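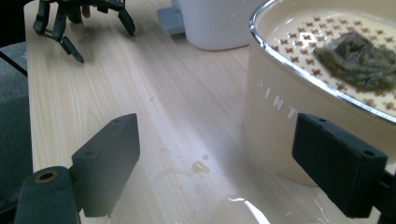
The cream bowl with the silver rim, on the pale table.

Last updated: 14 Feb 2021

Things for the Table at Udthorpe

Welcome to my small gallery. My name is Bindu Varma and I look after the tableware in the shared dining room at Udthorpe, where 32 people have a key and most of them cook at least once in the month. I started this page so that new members can recognise our things and put them back to their right places. I am still adding to it, so please be patient with me.

The bowl
It is my favourite of everything we have. The sides are almost straight and open only a little towards the top, and the rim is shiny like a mirror. We bought it from Saren, a shop which has since moved to Omutby, and I paid seven dollars because it was the last one of that colour. I use it for rice salad when we are many, and for mandarins in the winter. Please wash it by hand with a soft cloth. I am a little afraid for the rim — the dishwasher has already spoiled one of my own plates at home.

The white container
At the back of the table, next to the light grey piece, stands the white round one. It is smooth and easy to wipe. When you have finished your meal, kindly leave it on the table and not on the window sill, where it was knocked down in May.

The table
The wood is light in colour and the grain is very fine, so every mark of tea will show. I oil it two times a year with the oil from Biswas, and one tin of 125 millilitres is enough if you do not hurry. Put it on with an old T-shirt, always along the grain, and leave it overnight. Before I learned this I was rubbing in circles and the result was cloudy. Hot dishes need a mat under them — the mats are in the second drawer, under the tea towels.

The grey upholstery
You can see a bit of it at the left side, beyond the table. Grey was my neighbour's suggestion and I was not sure at first, but with the pale wood I find it a calm colour. Crumbs are best taken off with a dry brush.

If you have a bowl or a jug at home that you do not need any more, I will be glad to hear from you. We have enough mugs (57 at the last stocktake), so please, no mugs.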